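Presdale Robotics Club — Project Tickets
Ticket 18: Left gripper stops closing partway through cup pickup
Status: Resolved
Project: Table-clearing task, two arms
Opened: June 8, 2020

Problem

The left arm goes to the white bin, lowers the fingers to the yellow cup and starts to close. On some runs it grips fine. On others it stops before it has a hold on the rim and the controller shows "gripper timeout." The arm keeps going with its next move anyway and lifts with nothing in the fingers. Right arm does not do this.

Happens more with the cups nested. We have seen it with a single cup too, so nesting is not the whole story.

Setup

Two arms, same model of gripper on each. Brown paper laid over the table. Cups start in the white bin, purple cloth starts in the pink bin. Control software is the Mostdale branch with our own pickup script on top. The left gripper cable is the replacement we ordered from Tradirow in December.

What we tried

1. Restarted the controller and both arms. No change.

2. Lowered the closing speed by half. Fewer timeouts, but still there.

3. Raised the timeout from 2,000 ms to double that. The error comes later and the fingers still stop short. Put it back.

4. Swapped the gripper settings file from right to left. No change, so the file is not the cause.

5. Ran open and close 50 times with the arm parked. No errors at all. This threw us off for a whole session, as it made the gripper look healthy.
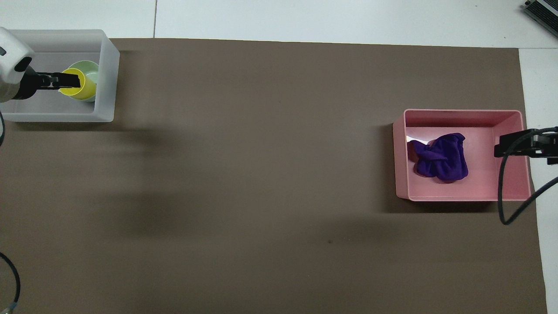

6. Ran the pickup at slow speed and stopped it at each waypoint to check gripper status. Status was good at the start point and good above the bin. It dropped out during the reach, when the wrist turns — then came back by itself a moment later. If the close command goes out during the dropout, it gets lost and we get the timeout.

7. Moved the wrist back and forth by hand with the motors off and watched the status light. It flickered at one angle every time.

Cause

The gripper cable was clipped too close to the wrist. At full reach it pulled on the plug. Parked, there is enough slack, and that is why test 5 passed.

Fix

Moved the clip back toward the elbow and left a bigger loop. Pushed the plug in fully and tightened both screws. One of them was barely started.

Also changed the script so it checks gripper status before sending the close command, and stops the arm if there is no grip reported. It should have done that from the start.

Ran the full pickup 18 times after the change at normal speed with no timeouts.

Still open

The right arm cable is clipped the same way the left one was. It has not failed yet, but please move the clip before the Guerreiro demo.

The spare cable in the parts drawer has a bent pin. Do not use it — order another one.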